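The Streak Is a Poor Instrument

Kerubo Athumani
2021-08-10

On day 1013 of an unbroken streak of daily meditation, I sat on the floor of an airport restroom with a timer set to one minute, because one minute was the smallest unit the app would accept. I heard one hand dryer and two boarding calls. The timer rang, the number advanced, and I went to my gate. By the definition I had been using for almost three years, that was a successful session.

I stopped counting that week. I have kept meditating, less often and for longer, and I want to set down why I think the daily streak measures self-discipline badly, and what I would use in its place. My view is that the streak should be kept for a short starting period and then retired on purpose.

What a streak records

A streak is a counter with one rule. It goes up by one when a condition is met within a calendar day and returns to zero when the condition isn't met. Everything said about it, that it builds character, that it proves commitment, that it turns a behavior into an identity, is laid on top of that rule.

The rule has three properties worth stating. It is binary, so a session of one minute and a session of an hour are equal. It is bounded by the calendar day, which was designed for other purposes. And its penalty grows with its length: missing day five costs five, and missing day 1013 costs 1013, although the missed session is the same size in both cases.

The third property is the one people praise. A growing penalty does keep a person going. It also means that the reason for going changes as the number rises. On day five I sat down because I wanted to be less irritable with my brother. By day 900 I sat down to protect the number. The irritability was no longer being checked by anyone, including me.

I used an app called Brutidus for most of that period. It is a competent piece of software and I have no complaint against it. It did exactly what its settings page said it would do. The fault was mine, for reading its output as a statement about my character.
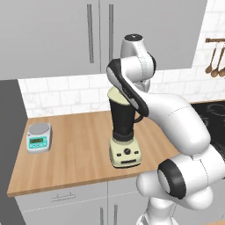 The minimum becomes the standard

Any pass-or-fail measure draws effort toward the pass mark. Effort above the mark earns nothing and effort below it loses everything, so a rational person settles slightly above it. I did. In the first month my median session was 21 minutes. In the last month it was four. The curve between those two points is smooth, and at no point on it did I decide to do less.

The usual defense is that a small session is better than none. Taken one day at a time, I accept this. A person who is tired and sits for two minutes has done two minutes more than a person who is tired and goes to bed. The difficulty is that the argument gets used every day, and it was only meant for the bad ones. Once two minutes is a pass on a bad day, it is also a pass on an ordinary day, and the counter can't tell which kind of day it was.

Musyoka Temba, who ran the evening sitting group in Kallow when I started, had a different way of handling tired people. He told them to go home. If you turned up and could not keep your attention on anything, he would tap the mat and point at the door, with no ill will in it, and expect you the next time. I thought this was lax. I was on day 40 or so and rather proud. His view, which he gave me once while stacking cushions, was that a person who practices badly for long enough gets good at practicing badly.

I would put it in duller terms. Repetition strengthens whatever is being repeated. If the thing being repeated is "open the app, start the timer, think about groceries, close the app," then that sequence is what gets stronger. I can now do it with almost no effort at all.

The reset is the wrong lesson

Consider two people over a year. The first practices 300 days, with the missed days scattered. The second practices every day for two months, misses one, sees the zero, and stops for good. On the morning after each miss, the streak display gives these two people the same number.

The first person has a strong habit by any reasonable standard. The display tells her at intervals that she has nothing. If she believes it, she will come to think of herself as someone who keeps failing, and there is a fair chance she will eventually act on that belief. I have watched this happen to two friends and a cousin. None of them lacked discipline in the ordinary sense of the word. They got up for work, paid their rent and looked after their parents. They had accepted a measure in which one head cold erased a winter.

People who sell personal growth tend to reply that the reset teaches resilience: you fall, you get up, you start from one. This gets the arithmetic wrong. Starting from one is a description of someone who has no prior practice. The person getting up after a miss has all of her prior practice. Her attention is as trained as it was two days ago. What she needs to learn is that a gap is an ordinary event with a small cost, and a zero in large type teaches the opposite.

Some apps try to repair this with freezes, passes or tokens that cover a missed day. I regard these as an admission. Once a missed day can be bought back, the number no longer means consecutive days, and if it no longer means consecutive days there is little reason to display it in that form.

What the streak is good for

I don't want to overstate the case. In the first few weeks the streak is a useful tool. A beginner has no results to look at, no preference for one time of day over another, and no feel for what a decent session is like. The counter supplies a reason to show up before any better reason exists. The penalty is still small, so it doesn't distort much. I would recommend one to anyone starting out, with an end date written down in advance.

The end date matters more than its exact value. I now suggest 21 days to people who ask, and I attach no theory to the number. It is long enough to find out whether mornings work and short enough that losing it isn't a grief.

There is also a class of behavior for which the daily count is correct: anything where the day is the natural unit and the pass mark is the whole task. Taking a prescribed tablet is one. Not drinking is another, and people who count sober days are measuring something quite different from what I was measuring. Their condition has no short version. I have heard the argument against streaks carried over to them, and I think it's careless. 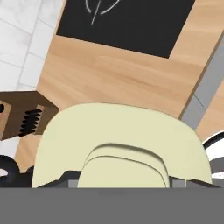

Outside those cases, the question is what to record once the starting period is over. I have tried several methods and kept one. It has two parts.

The first part is a rolling rate. I write down each session in a paper notebook, a Plono with the dates left blank so that I fill them in myself, and every fourth week I count the sessions in the last four weeks. The result moves slowly. One missed day lowers it by one. A bad week lowers it by a visible amount, and a good week brings it back. No single day can ruin it, and no single day can rescue it either, which removes any reason for the airport restroom.

The second part is a line on quality, written straight after the session and limited to what I noticed. "Lost the breath early, found it, lost it." "Angry about the invoice throughout." I don't score these. Scores drift upward when the person scoring is the person scored. A plain sentence is harder to inflate, and when I read back over several weeks the pattern is clear enough. Last January the notes were nearly all about the same argument at work, and I dealt with the argument. A column of check marks would have told me I was having an excellent month.

Objections

The strongest objection I have received is that a rolling rate is too forgiving. A person can slide from 24 sessions to 20 to 15 without any alarm going off. This is true. The remedy is to pick a floor in advance and decide what happens when the rate drops below it. Mine is that I rejoin a group until it recovers, because sitting with other people in a room is the one thing that has reliably worked for me. Other people will have another lever. It has to be something you would in fact do on a poor week.

A second objection is that some people need the fear. A former colleague at Ondieki, where I wrote maintenance manuals for a time, told me that without a number to lose he would do nothing. He may be right about himself. I would only ask him to look at what he is doing under the number, how long the sessions are, and whether the thing he took it up for has changed. If the answers are good, he should ignore me.

A third is that discipline is supposed to be unreasonable, and that an approach which allows for head colds isn't discipline. I held this view for 1013 days. It produced a very regular person who was still short with his brother, to judge from what the brother said when I finally asked him, and who had come to treat a minute on a tiled floor as an achievement. The notebook shows 19 sessions for the last four weeks. Two of them were poor and I wrote down that they were poor.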